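Alfie Crabtree wants you to stop buying special cloths

17/11/2020

I went to see Alfie Crabtree expecting to be sold something. People who run laundries usually have a bottle of it under the counter. He has been washing other people's sheets, shirts and curtains in Fandden for 23 years, and his main message, delivered over a mug of tea he forgot to drink, is that most of us wash too much, too hot and with too much powder.

"I lose money saying it," he told me. "But if you bring me a jumper you wore once to your sister's, I'm going to ask you why."

I asked whether he had anything to back this up. Laundry is a subject where everybody's gran is an expert, and I have been told with great confidence that vinegar does everything and that vinegar does nothing.

Crabtree's evidence is a ledger. In July he began writing down every item that came back to him with a complaint, or that a customer said had been ruined at home. By the time we met he had been through 2,402 items. He will not claim it is science, and I would not let him. It is one shop in one town, and the person deciding what counts as ruined is also the person with the theory.
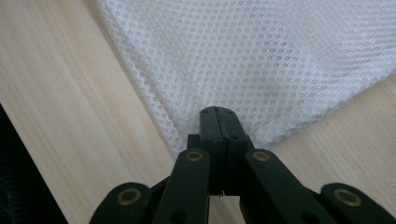 Still, the pattern he describes is hard to wave away. Fine open fabrics came off worst, and by his reckoning the spin did the harm far more often than the water. "Folk fret about the temperature and then spin a net curtain like they're launching it," he said. He sets his own machines slow for anything he can see through, and hangs it over two lines so that the weight is shared.

What about the bags, I said. I had one at home, a Graletti, bought after a long evening of reading reviews.

He made a face. A bag stops hooks and zips catching on other things, he allowed, and for that a knotted pillowcase does the job. He had tried 11 kinds. The dearest was no better than the cheapest, and two of them shed bits into the filter. My own experience is that the zip goes first, so I did not put up much of a fight.

Where I did push back was on softener. Crabtree hates the stuff. He says it leaves towels greasy and gums up the drawer, and he blames one called Mitomance for a whole winter of blocked drawers on Sugden Road. When I asked how he knew it was that brand and not plain hard water, he was quiet for a bit.

"I don't," he said. "I know what I scraped out, and I know what they told me they were using."

I liked him better for that. It leaves the claim about where it was before, though, and I have not thrown my bottle away.

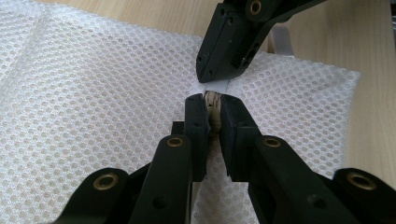
Jan wrote to me after reading a draft to say that the softener question was the wrong one to argue over. In her view the real trouble is the short wash, which people pick to save time and then fill to the top, so nothing gets rinsed and the powder stays in. She gave up on it 4 years ago and says her towels came back to life.

I put this to Crabtree by phone. He agreed at once, which made me suspicious, and then added that a half-full drum on the short wash is fine. He also said that most people, asked to fill a drum halfway, will fill it three quarters and swear blind it was half. I went and looked at mine. He may have a point there, although I would like to see it in the ledger first.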